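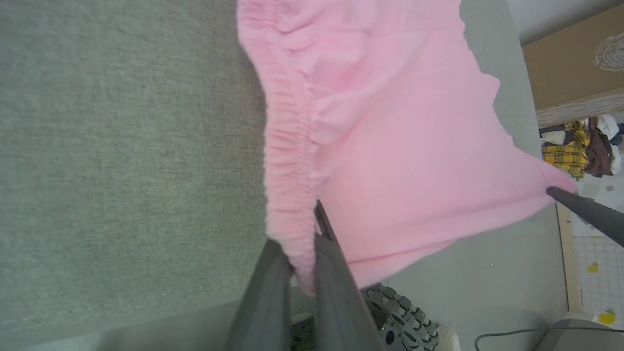 Folding station: questions from staff
Updated March 2023

Will anyone lose their job?
No posts at Woritz are being cut. Folders who want to stay on hand work can do so until December.

What does the robot fold?
Trousers, shirts and small flat items. Elasticated waistbands are the slowest, as the gathers have to be held at both ends — expect more of these to come back to the hand tables.

What will I be doing instead?
Sorting, checking for stains and tears, and clearing stoppages. Training takes 40 hours and is paid at your normal rate.

Has my target changed?
The hand folding target of 700 pieces a shift no longer applies at this station. There is no individual target for checking.

Can I go back to my old table?
Yes. Tell your shift lead in writing.

Who do I ask about shifts or pay?
Rostislav Holub, extension 1624. For faults, press stop first, then ring 3352.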